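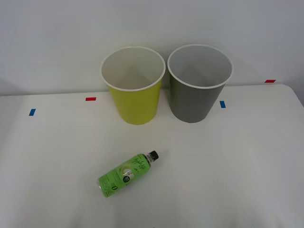 So can it do my dishes yet or not, my sister wrote. Four in the afternoon, no hello. She asks every December.

I typed no. Deleted it. Typed "depends what you call dishes." Deleted that too. Put the phone face down on the desk and went back to the cups.

Yellow cup, gray cup, one bottle with a green label. The job on the sheet: clear the table. Three words. Somebody at Flasley wrote that, because Flasley has 325 break rooms and every one of them has a table, and on every table there's a cup with a quarter inch of old coffee in it. They'd pay good money. They said so, twice, on a call I wasn't suppose to be on.

Štefanec had already shown them a video. Štefanec always has a video. Arm comes in, picks up a mug, sets it in a rack, piano music. Sped up, you could tell by the clock in the back. Jerkov did not have a video. Jerkov had me, and the Cleler, and till 9 to get something worth sending.

Started the run. Fingers open. Down they go, slow, slower than my grandmother, and she cleared a table for eight with a cigarette going.

Missed. Reset. Again.

Got the bottle. Dropped the bottle. It rolled and I caught it at my knee, heart going like I'd saved a baby.

Reset.

My phone buzzed against the desk. Just the plates then? I don't need it to do pans.

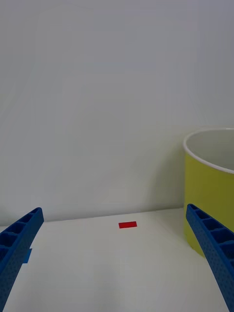
6:40

Run 1341. I know the number because it's in the corner of the screen and I'd been staring at it and not at my sandwich.

It got the yellow one. Clean. Up, over, down in the bin, and I said "hey!" out loud to an empty office. Then it went back for the gray one, stopped a hand's width short and just stayed there. Thinking, we say. It isn't thinking. It's a fault code with a long name.

I looked the code up. Object not confident. Same, I thought.

Things it can't do, I'd kept a list in my head since spring. Wet. Stacked. Anything with a spoon left in. Glass near a window, after lunch, when the sun gets in. A cup with another cup inside it. A napkin, my god, a napkin.

Things it can do. A dry cup on a white table, if you leave it alone and don't breath on anything.

My mother cleaned offices for years, nights. She'd do a break room in the time it takes me to reset. Cups hooked on her fingers, crumbs swept into her palm, chair pushed in with a hip, lights. I never once saw her look at the cups.

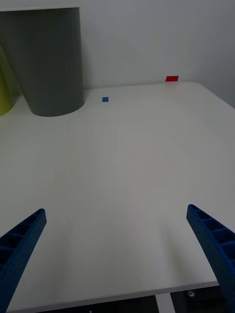 She never looked at the clock either, now that I think of it, she went by the radio.

Cleared the fault. Moved the gray cup over a little. That's cheating, sort of. Moved it back.

Run. Fingers down. They closed on the rim, slid, closed again lower, held. Up. I stopped chewing. Over. It let go too high and the cup bounced in the bin, went round on its edge, lay down.

Fine. In the bin is in the bin.

Bottle next. It took three goes and then it had it by the neck. Table clear. Six minutes and something. I saved the file at normal speed, no piano, and wrote to Flasley: one table, dry cups, no spoons, here's what it does. Hit send before I could make it sound better.

Then my sister. Not yet, I wrote. Come over sunday or whenever, I'll do them.

She sent back a picture of her sink.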